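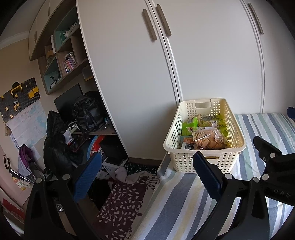 Do delisted handheld games find new buyers when a publisher puts them back on a download store? The sales data suggest they mostly find their old ones.

4.2 Who buys a re-release

Publishers like to say that a digital re-release "introduces a classic to a new generation." We doubt it. Of the 300 players who answered our survey, 56 had bought Gallik or its sequel, Clavham, in the month after the December relaunch, and 43 of those had owned the cartridge as children. Jenkins reads the same numbers as proof of wide appeal, but her sample came from a fan forum — hardly a neutral place to look.

Playtime tells a duller story still. Some 40 buyers never got past the first dungeon (Figure 2). Price may explain part of this, and we did not control for it. Bunness, sold at a discount in the same window, did no better, though its port had known sound bugs.

Figure 2. Furthest point reached by relaunch buyers, self-reported.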